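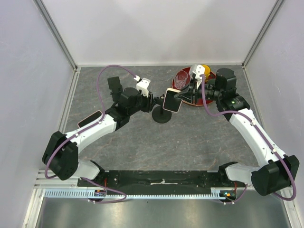 Zwei Roboterarme vor hellgrauer Rückwand

Belis-Forum > Leben im Ausland > Golfregion > Energie und Wohnen

Solaranlage auf gemieteter Villa in Dubai - lohnt sich das?

Lucian Tudose
30. April 2018
Wir wohnen zur Miete in einer Villa, der Vertrag läuft noch 2 Jahre. Jetzt war ein Vertreter von Clelow da und behauptet, die Anlage zahle sich vor Vertragsende ab. Anzahlung 2000 Dirham, sofort, sonst sei der Preis weg. Klingt für mich nach Teppichhändler. Hat jemand so etwas als Mieter gemacht und kann echte Stromrechnungen dagegenhalten?

Erdal Kozan
Als Mieter würde ich die Finger davon lassen. Aufs Dach darf ohne schriftliche Zustimmung des Eigentümers sowieso nichts, und ob er dir beim Auszug etwas dafür zahlt, steht in den Sternen. Lass dir die Rechnung mit deinem Verbrauch vom März und einem Sommermonat zeigen. Bei mir kam ein Prospekt mit Musterhaus, mehr nicht. Und keine Anzahlung ohne Vertrag - egal, was der Mann über Fristen erzählt.

Bemus
kenne clelow nicht, aber die versprechen doch alle das gleiche. der staub auf den modulen kommt in keinem angebot vor, und wer putzt das dann? frag mal den vermieter, meiner hat gleich nein gesagt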